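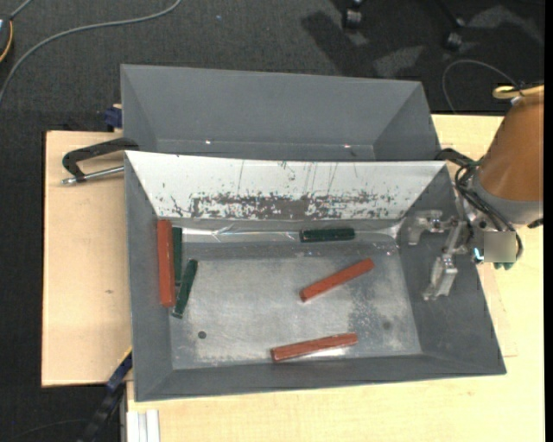

Notebook, bench 2, May, started 9:40

Re: the sorting bins, and whether we keep them

Geert wants a yes or no on the sheet-metal bins by the end of the month, so I am writing down what I think before he talks me out of it. The Plerell people sold these to us as "parts bins for a lifetime." Ours look as if they have already had one. The bottom is scuffed all over, with cloudy patches that don't come out with a rag, and the back wall is so worn it has gone whitish. I don't mind ugly. I do mind that I can't tell wear from dirt any more, and for a job where we look at painted surfaces that is a problem.

For anyone reading later who wasn't here: the blocks are the slim sticks from the Guvow order, two colors, a red that leans to orange and a dark green. We were asked to find out whether the finish survives being stored in bare metal and picked out by hand many times a day. Three of each color in the front bin, second bin behind it left empty to move them into. Front to back, back to front, wipe, look, write it down. It is dull work and I have done most of it.

10:15

Dumped all six in without arranging them. Geert's plan says to lay them flat and parallel, which I think is a plan written by someone who has never seen a person put a thing in a bin. People drop things. So I let them land how they landed, and three bunched up at the left, a red one leaning on the wall with two greens next to it, and the other three spread over the middle and right. If we're going to claim anything about real use then this is real use. If he wants them parallel he can come down and do it himself.

The sloping walls are supposed to make things slide to the middle. That is the main selling point in the Plerell sheet and I'd like it noted that I don't see it. A stick this long catches on the wall and just leans there. With a washer or a bolt, maybe. With these, the slope mostly costs us floor space.

10:50

First proper look at the finish, hand lens, window light.

Green: glossy, shows every highlight, so it looks newer than it is. I don't trust glossy samples. Tilt it and a scratch is gone, tilt it back and there it is again. The end of one is a bit lighter than its sides. Geert says the ends took less color in the dip. I say they might have rubbed. We have no picture of the ends from before the first round (my fault, I think, but also not in the plan) so neither of us can prove a thing.

Red: one has faint lighter streaks along the top. Could be wear, could be how the color went on. I tried a damp cloth and the streaks stayed. That rules out dust and not much else.

Danzer, who supplied the color, say in their letter that it is good for "700 handling cycles without visible change." I asked them what a cycle is. The answer was that a cycle is a cycle. By our tally sheet this batch is at 753, where one cycle is out of one bin and into the other. So either we are past their limit with slight change, or we're past it with no change, depending on who is holding the lens. I don't think the number means anything.

11:30

The holes. There is a small round hole in the floor near the lower left, and a fainter dark spot near the lower right that I took for a second hole the first time I used the bin. I have asked what the hole is for and had two answers: drainage, and hanging the bin on a hook for painting. Neither one matters to us. What I want to know is whether the rim has a burr. Ran a fingertip over it and felt nothing, ran a cotton ball over it and got a few threads caught. So, a slight burr. A block dragged across that would pick up a line, and a line is exactly the kind of thing we would then blame on the color. I'm marking it as a fault in the setup.

Then the shiny wrinkled strip along the back edge of the floor, the clear stuff. It's in the bin, it's not in the plan, and it isn't in my notes for round one. Geert thinks it was put there to cover the seam. Maybe. If it is there to protect the blocks it does a poor job, as it only runs along the one edge, and a block that ends up by the back gets treated differently from one lying up front on bare metal. Either the whole floor gets covered or none of it does. I have left it in place for now because pulling it in the middle of a round would be worse.

The bare metal also throws light back up at you. There's a bright patch right under the front red one and I spent a good five minutes deciding whether I was looking at the block or at the floor. Check the undersides out of the bin, on the table. The wood is light and dull and you can see what you're doing.

1:20, after lunch

Second opinion from Geert, who came down after all. He moved nothing and agreed with less than I'd hoped. His points, as fairly as I can put them:

The bins are fine, the blocks are fine, and I am looking too closely. A customer holds one of these at arm's length. At arm's length all six pass.

The leaning ones are a good thing since they're easier to grab. I'll give him that. A stick lying flat on metal is a nuisance to get a fingernail under.

He would go on to 1,514, the total in the Dreton agreement, and stop there. I asked where that figure came from. He thinks somebody doubled something and added a few. We are going to spend two more weeks of my mornings on a number somebody made up by doubling something.

2:05

What I am willing to sign:

- No block has chipped. I looked at every corner.
- Streaks on one red, cause unknown.
- Lighter end on one green, cause unknown.
- Burr at the floor hole, small, should be filed before we go further. I'll do it with the round needle file, 10 strokes at most, and wipe out the filings.
- Clear strip: decide before the next round starts, one way or the other, and write down which.

What I won't sign is the sentence in Geert's draft that says the bins "cause no measurable wear." We haven't measured anything. We've looked. If he wants "no wear seen at arm's length" he can have it.

As for keeping the bins: I lean no for painted parts, yes for bare hardware. The cheap answer is to line one with felt and leave the other as it is, then run the same six through both and compare. That should have been the test from the start. Felt is in the second drawer, enough for one floor and probably not for the walls.

To do: file the hole. Photograph all twelve ends before anything else gets moved. Ask Danzer again about the cycle, in writing this time. Tally sheet is under the lens case.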